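Call for Recipe Testers: Bread and Savory Baking
Baneo Kitchen Newsletter

Baneo is looking for home bakers to test recipes for our next cookbook, a collection of yeast breads, flatbreads, savory pies and crackers. We need 80 testers. You do not have to be a trained baker, and you do not have to live near our office in Hullon. All of the work is done in your own kitchen and sent in online.

What testers do

Each tester gets 2 recipes. You will bake each one once, exactly as written, and fill out a form for each. The form asks for your oven type, the pan you used, the brand of flour, rising times, baking time, and how the finished bread looked and tasted. There is space at the end for anything else you want to tell us. Please use it. A note that says "step 4 made me stop and read it again" helps us more than a high score.

If something goes wrong, send the form in anyway. We want to know about the dense loaves and the pies that leaked.

Please do not swap ingredients. If a recipe calls for rye flour and you can't get it, write to us before you start and we will give you a different recipe. The same goes for pan sizes. If you have to use a different pan, tell us first.

Who we are looking for

We would like a mix of experience. Some of the recipes are simple enough for a first loaf, and a few take two days and a starter. When you apply, tell us which kind you would like. You will need:

A working home oven and an oven thermometer
A kitchen scale that reads in grams
A standard loaf pan and a large baking sheet
Time to finish both recipes before the end of February
A phone or camera for taking two pictures of each bake

A stand mixer is not required. We especially want to hear from people who knead by hand, bake at high altitude, or use a gas oven. Last time most of our testers had electric ovens, and the baking times in the flatbread chapter had to be redone late in the process.

Allergies: every recipe in this round has wheat in it. Several have sesame, milk or egg. You will see the full ingredient list before you agree to a recipe. We are sorry that there is no gluten-free set this time.

What you get

Testers are paid back for groceries, up to the limit given in the welcome letter. Keep your receipts and send them in with your forms. You will also get a copy of the finished book and your name in the back, unless you ask us to leave it out. This is not a paid position.

Our last call brought in 1,209 applications, so please don't be discouraged if you are not picked. We keep all applications on file for the next book unless you tell us not to.

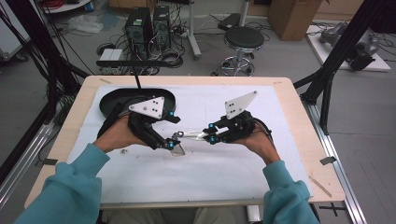

Baneo Kitchen Newsletter, No. 850

How to apply

Send an email to the testing desk with "Bread tester" in the subject line. Include your town, the type of oven you have, how often you bake, and one thing you have baked that you would make again. A few sentences is enough. Photos are welcome but will not affect your chances.

Applications close at 5 p.m. on the last day of the month. We will write to everyone, picked or not. If you are picked, you will get a short agreement asking you not to post or share the recipes before the book is out. Sharing the bread is fine.

Returning testers

If you tested for Fesico Suppers or the Âu noodle book, you can skip the questions above. Just reply to your old tester email and say you are in. Check that we still have your current mailing address. Several copies of Fesico Suppers came back to us and we would like to get them to the right people.

Questions about the forms, receipts or ingredient lists can go to the same address.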